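3.2 Picking the colors

I'll admit I came to this study through quilts. My aunt sewed them, and she swore that a patchwork with too much red in it "wouldn't sit still." So when Gaetano Cattaneo and I started planning the Flusness survey of color preference, I wanted warm, blocky layouts in there from day one (he wanted gray stripes, and I won!). We showed 44 people a set of patchworks and asked which ones they could live with in a kitchen. Figure 3 gives the red-heavy palette on a tabletop, with tan and pale green mixed in.

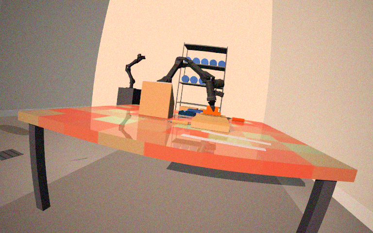

Gaetano objected that liking a pattern and living with it are separate questions, and that our wording mashed them together. Fair enough. In June we split the item in two and ran it again with 25 of the same people, and the answers did drift apart: plenty of folks loved the reds and still wouldn't eat breakfast on them.

Figure 3. Red-heavy palette, seen from near table height (first view) and from overhead (second view). 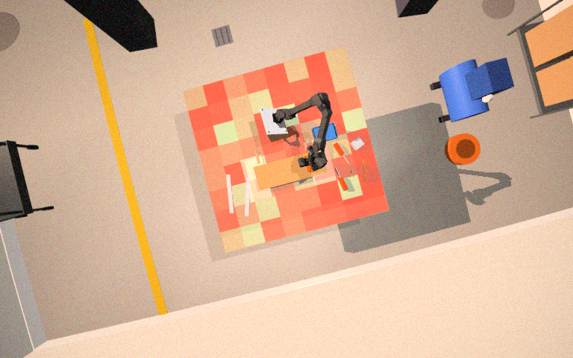 Vignesh Poduval wondered, after reading a draft, whether people who grew up with bright kitchens would answer differently, and I wish we'd asked! Our Ibarra group was older and mentioned childhood kitchens a lot in the comment box, but we never coded those comments. I'd like to go back to them before we write up the Dorkano data, where the comment box was 40 words max and everybody ran over.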